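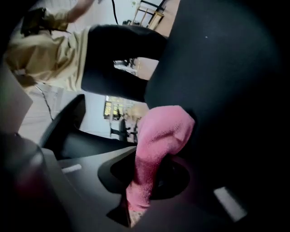 Exported data set loses leading zeros when reopened in Fulument

Posted by Lorraine Naylor in Import and Export

I have a data set in Fulument with 330 rows. One of the columns is a part code, stored as text, four to seven characters long. Many of the codes begin with one or more zeros, for example 00417.

I save it with File, Export, Delimited text, and choose comma as the separator. If I open the resulting file in a plain text editor the zeros are there. If I open the same file in Fulument again, the column comes back as a number and 00417 has become 417. The codes that contain a letter come back as missing values.

I have tried:

Setting the column type to Text before exporting. No change.
Ticking "Quote text values" in the export dialog box. The quotes are in the file, but the column is still read as a number.
Exporting with tab as the separator. Same result.

I need to keep the file as delimited text, as it is also read by Uditz on another machine and that program will not take the native format. Is there a setting that stops the type being changed on the way in? I am on version 7 under Windows.

gwilliam_user

Export it to a spreadsheet first and then save as CSV from there. Works for me.

Furkex

The file is fine. The problem is on the import side, so nothing you change in the export dialog box will help.

When Fulument opens a delimited file through File, Open, it does not ask for column types. It reads the first 80 rows, decides on a type for each column and applies that type to the rest of the file. If every value it has read in a column can be taken as a number, the column is made numeric. Quotes are stripped before this test is made, so quoting the values has no effect. Any later value that does not fit the type is set to missing. This accounts for both of your symptoms: your codes with letters must all come after row 80.

Use the import dialog box instead:

Select File, Import, Delimited text. Do not double-click the file and do not drag it into the window, as both of these do the same as File, Open.
Choose the file and click Next.
On the Columns page, click the heading of the part code column in the preview. Change Type from Automatic to Text.
Set Width to 7. If you leave it blank, the width is taken from the longest value in the scanned rows, and a longer code further down will be cut short without a warning.
Click Save Layout and give it a name. The layout is a small file with the extension .lay and should be kept in the same folder as the data.
Click Finish.

The next time you import the file, click Load Layout on the Columns page and the settings will be filled in. The layout matches columns by name, so it will stop working if you rename the column or export without a header row.

You can also raise the number of rows scanned, under Tools, Options, Files, Rows to scan. Setting it to 330 would bring your lettered codes into the scan, and the column would then be read as text. I would not rely on this. It fails as soon as you have a file in which all the codes happen to be digits.

I would not go through a spreadsheet as suggested above. Most of them drop the zeros on opening the file in the same way, and you then have a damaged file with no record of what the codes were.

Check your copies before you overwrite anything. Any file that was opened with File, Open and then saved has already lost its zeros, and the import layout cannot put them back.

Lorraine Naylor

Thank you. Import with the type set to Text gives the correct codes, and the first code with a letter is indeed well past row 80. I had saved over one file, from November, but the version on the Uditz machine still had the zeros and I have copied it back.

Is it possible to make File, Open use the layout as well?

Furkex

Not in version 7. You can run the import from a script if you do it often. The command is import text, followed by the file name and then layout= with the name of the .lay file. Put both names in double quotes if the path contains a space.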